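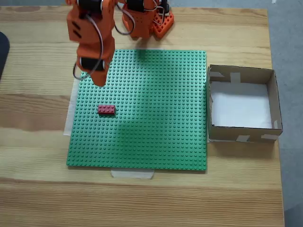 Erlow Robotics Teaching Laboratory
26 July 2021
We have completed the first stage of our comparison of grippers for small desktop arms. The findings are set out in this thread for schools, colleges and small workshops that are considering a purchase this year. (1/19)

The question put to us was a narrow one. Given a low-cost arm driven by hobby servos, which fingertip should be fitted for picking up small plastic parts and dropping them in a box? Partner colleges had asked for a plain answer, with the method shown. (2/19)

The task is kept simple. A red 2×4 brick is placed on a green LEGO baseplate. The arm must lift it and release it inside an open cardboard box to the right of the plate. The brick is laid on the studs and is not pressed down. (3/19)

Three fingertips were compared. The first is the blunt printed tip supplied with the arm. The second is the Elteck soft pad, which is glued over the printed tip. The third is the Bélanger narrow jaw, which replaces the tip entirely and is held by two screws. (4/19)

Each fingertip was given the same list of starting positions, drawn up in advance by Karine Penner. The stud grid made this easy to write down: a row, a column, and whether the brick lies across or along. Operators did not choose positions for themselves. (5/19)

In all, 1,240 attempts were recorded. We had planned for 2,000. The shortfall is explained by servo faults, which are dealt with further down. Attempts stopped by a fault were struck out and do not appear in any result given here. (6/19)

An attempt counts as a success when the brick comes to rest wholly inside the box. A brick balanced on the wall of the box is a failure. A brick dropped and picked up again is recorded as a success with one retry, and retries are listed separately. (7/19)

The supplied tip did better than the staff expected. It is reliable when the brick lies across the plate and the approach is straight down. It is poor when the brick is turned, as the blunt end tends to land on top of the brick and push it along the studs. (8/19)

The Elteck pad gave the fewest drops between plate and box. Its drawback is thickness. With the pads fitted the jaw opens less widely, and small errors in the approach that the supplied tip would forgive become missed grasps. (9/19)

Operators also noted that the Elteck pads pick up dust and lose their hold during a long session. Wiping them with a damp cloth restored the grip. We now ask for this at the start of each session and again after the midday break. (10/19)

The Bélanger jaw was the best of the three on turned bricks and on bricks close to the edge of the plate. It was also the only one to mark the bricks. Fine scratches were found on the long sides of two of them. For classroom use this may not matter. (11/19)

Our recommendation for general teaching is the supplied tip, with a set of Elteck pads kept in the drawer. For work where the part may lie at any angle, the Bélanger jaw is worth the extra cost and the half hour needed to fit it. (12/19)

On faults. There were 11 servo shutdowns during the trial, most of them at the gripper joint. Océane Leclerc traced the majority to the closing command: the jaw was being told to close past the width of the brick and to stay there. The motor then overheated. (13/19)

The remedy was to lower the holding force once contact is made. The Huvasitz controller allows this through a single setting. The controller supplied with the kit does not, and the limit has to be written into the program. We can send the few lines required on request. (14/19)

The two controllers were otherwise hard to tell apart in this task. The Huvasitz unit starts more quickly and its error messages can be understood by a student without help. Its cable sockets are stiff, and one was damaged in our hands through being forced. (15/19)

A note on fixing things down. Early sessions were spoiled by a baseplate that crept across the table whenever the jaw touched it. Masking tape under the edges was enough to stop this. The box is held together with the same tape, and has a sheet of white paper in the bottom.

We recommend that both be checked before every session. Marlene Lévesque has written a one-page set-up sheet covering tape, cable slack and the home position of the arm, and it may be copied freely. (16/19)

A reply has asked about cable slack. The loop beside the gripper should be long enough for the full reach to the box. Ours was too short at first, and the plug worked its way out of the servo at the far end of the movement. Please check this by hand with the power off. (17/19)

The limits of the trial should be stated. One kind of part was used. The surface was always the same. Every operator had already completed our introductory course, and a beginner should expect lower results from all three fingertips. No maker supplied equipment free of charge or saw the results before this thread. (18/19)

The second stage will compare overhead and wrist-mounted cameras on the same task and is due to report in December. Yvette Marchand will lead it. There are 41 further starting positions on the new list, including several in the corners of the plate, where the arm has the least room to turn.

Requests for the full results table, the position list or the set-up sheet should be sent to Mackenzie Bergeron at the laboratory office. Please state which arm and controller you are using, as the files differ. (19/19)

Correction to post 4: the Bélanger jaw is held by two screws on each side, four in total. The fitting time given in post 12 is unchanged.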